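Keyed alike or keyed different for a storage building?

marlow_d
I look after a storage building in Bodilberg, 14 units on two floors. Every unit has its own padlock and I carry a ring with all the keys plus spares. I am thinking of switching to one set of keyed-alike locks for the empty units and the common doors. Tenants would keep using their own. Has anyone done this, and was it worth the money?

There is also the front office to redo in December. My wife wants wallpaper with big animals and leaves on pink, and I want plain gray. That can go in another thread. 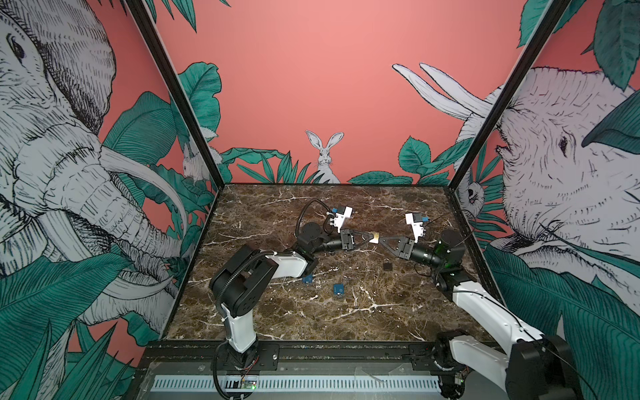 Re: Keyed alike or keyed different

pinhouse
We did it at our place. The cost per lock was a little higher because they had to be ordered as a set. The order took 3 weeks to come. What I like is that I can lock up an empty unit without looking for the right key.

Stamp a number on each lock body even if the keys match. Otherwise you won't know which one went missing.

ratchet204
I would not do it. If one key gets lost, you have to replace every lock in the set. With keyed different you replace one. I had a key walk off with a painter and it cost me a whole afternoon and a new set.

Also think about the type. With a key-retaining lock you can't pull the key out until the shackle is closed. With the other kind you can pull the key while it is open, set it down somewhere, and then snap the lock shut with the key out of reach.

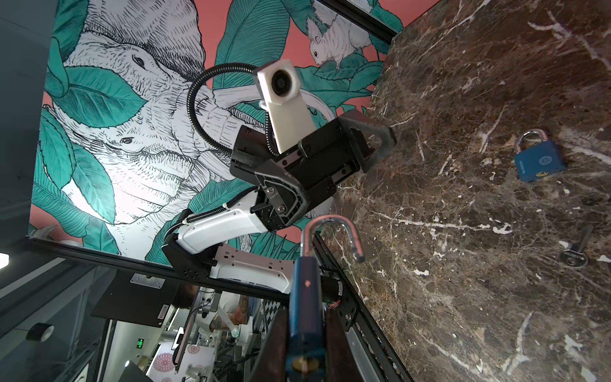

Su-bin Ji
I disagree with ratchet204 on the lost key. Most small padlocks can be rekeyed if you buy the kind with a removable cylinder. I do it on a bench in ten minutes. The cheap ones can't be rekeyed, so check before you buy.

pinhouse
Ten minutes for you maybe. I dropped the pins on the floor the first time.

marlow_d
Thanks. What about lubricant? The locks on the outside doors get stiff every winter and I have been using whatever oil is in the van.

Su-bin Ji
Stop using the oil. It picks up dirt and gets gummy in the cold. Use dry graphite or a PTFE spray, a small amount in the keyway, then work the key in and out and wipe it off. Do the shackle holes too.

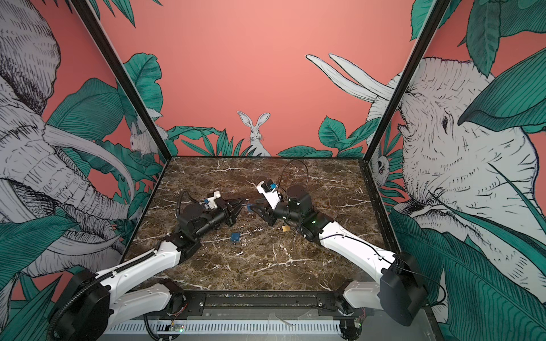
Do it once in the fall and once in the spring. If a lock is already full of oil, flush it with a cleaner first and let it dry overnight.

ratchet204
Agree on the oil. Still say keyed different.

marlow_d
I will get keyed alike for the empty units only and leave the outside doors as they are.

Related threads
Shackle too short for hasp
Okunent key cabinet, hooks keep bending
Baek disc lock frozen shut
Where to get blanks for old Ivska locks
Master key or keyed alike, 3,000 square feet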